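Lolten launches the Corka hand-held gripper kit

31 May 2023, for immediate release

I've been waiting to write this one since April! Corka, our hand-held gripper kit for people who teach robots by showing them, is on sale from today.

If you collect demonstrations for a living you'll know the problem. The robot lives in the lab, and the jobs you want it to learn are out in kitchens, shops and cafés. With Corka you leave the arm at home, pick up the gripper and do the job yourself, while the camera on top records what your hand is up to. Then our Hamadix software (included, no subscription) turns your recordings into files your training code can read.

The kit comes with the gripper, two sets of ribbed finger pads, a charger and a padded case. It costs £384, or £316 each if you order for a whole team, and the first 100 kits ship with a spare battery. We had 70 early users on the trial version and they were wonderfully blunt with us. The old handle was too fat, they said, so we slimmed it down. The pads on the trial version wore smooth too quickly, and the new ones (yes, the magenta stayed, I fought for it) swap over with one small screwdriver.

My favourite place to use it is outdoors, clearing up café tables under a big umbrella, with people walking past the shops and all sorts of small things left lying on the tabletop.
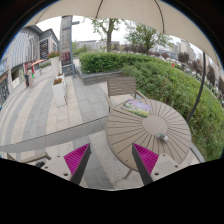 Yang, Lolten

Crumpled, see-through bits like the one near the edge of the table are just the sort of thing I like to practise on, and a flat card is a good fiddly challenge as well. Do bring your own awkward objects if you book a demo!

Orders and demo bookings are open now through the Lolten shop.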